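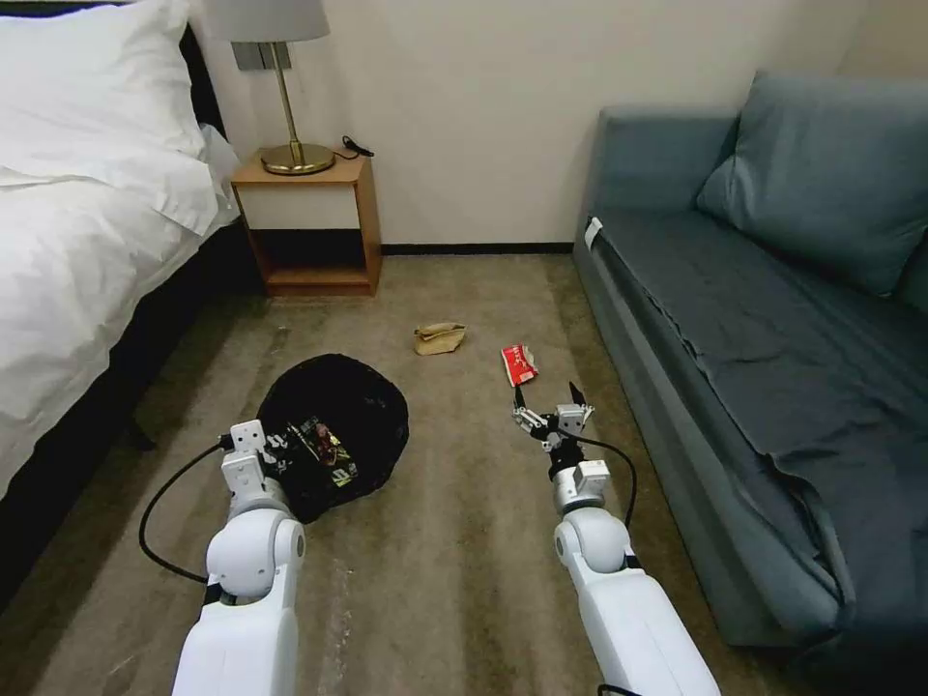 Snack package on the carpet, with the black bag.

Grikero Furniture Workshop
Bench notebook, entry of Jun 5, 2023
Subject: walnut bedside cabinet, Lunthorpe sale, lot 13

The cabinet was received from the Lunthorpe saleroom and entered in the register before unpacking. The sale catalog gives it as one of a pair. The other half of the pair was not offered, and the saleroom holds no record of it. The back carries a paper label from Hammont, a retail firm, with the lower line torn away. The label has been left in place under a sheet of clear film. No solvent is to be used within two inches of it.

Condition on arrival: the top has a shallow split running from the rear edge, 5 inches long and stable. The veneer on the left side is lifting at the foot. The drawer runs stiffly, and the right-hand runner has been replaced in a paler wood, glued over the old nail holes. The lock is original but has no key. An old repair to the rear leg was made with animal glue and is sound.
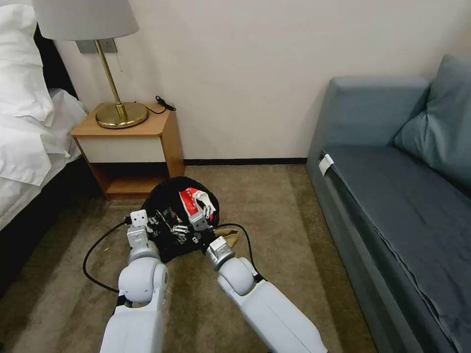

The finish was examined next under raking light and then under the ultraviolet lamp. The sides show an even greenish glow consistent with old shellac. The top does not, and it is probable that it was stripped and waxed at a later date. Wear of this kind is common in bedroom pieces. A wooden nightstand placed beside a bed, as the one to the left of the black bag is, takes most of its handling on the top and the front edge, and owners tend to refinish those surfaces alone. The top of lot 13 should accordingly be described in the report as refinished, and the sides as having an early surface.

A test cleaning was made on the inside of the door with a barely damp swab, then with the Stasiv wax cleaner at the weaker dilution. The swab came away brown in both cases. The Stasiv cleaner left a slight bloom, which cleared on buffing. It is not to be used on the sides until a second test has been made near the foot.
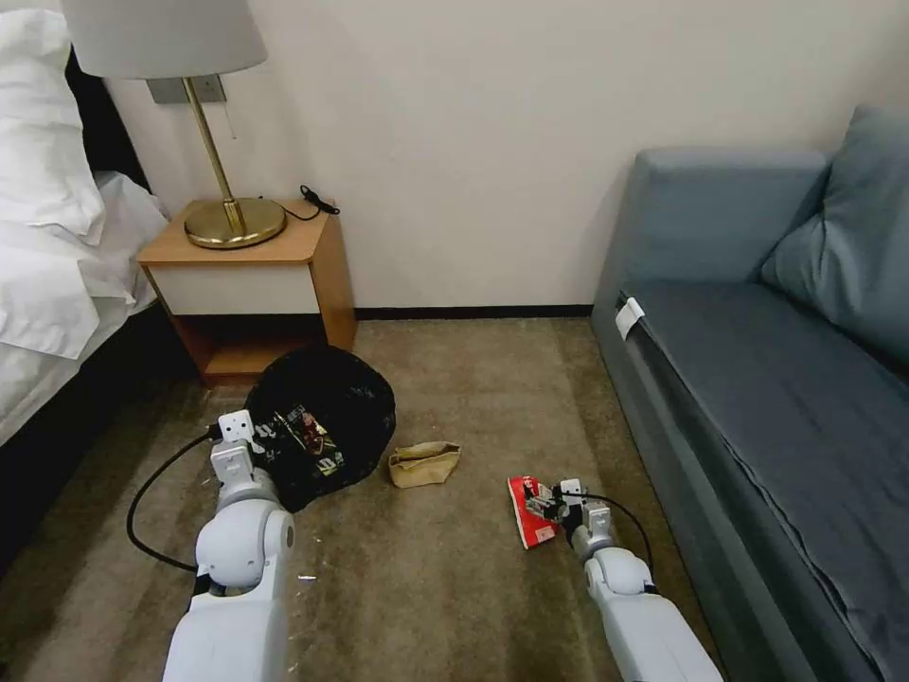 The lifting veneer will be relaid with fish glue under light clamps, with silicone paper between the caul and the surface. The split in the top will be left alone through the dry season and measured again in December. The replaced runner is to be kept and noted in the report.

The estimate for the work stands at $200, excluding the key. Colleagues preparing the report should quote the Hammont label exactly as it survives and should not supply the missing line.

Outstanding: second cleaning test; photograph of drawer underside; reply to Lunthorpe regarding the pair.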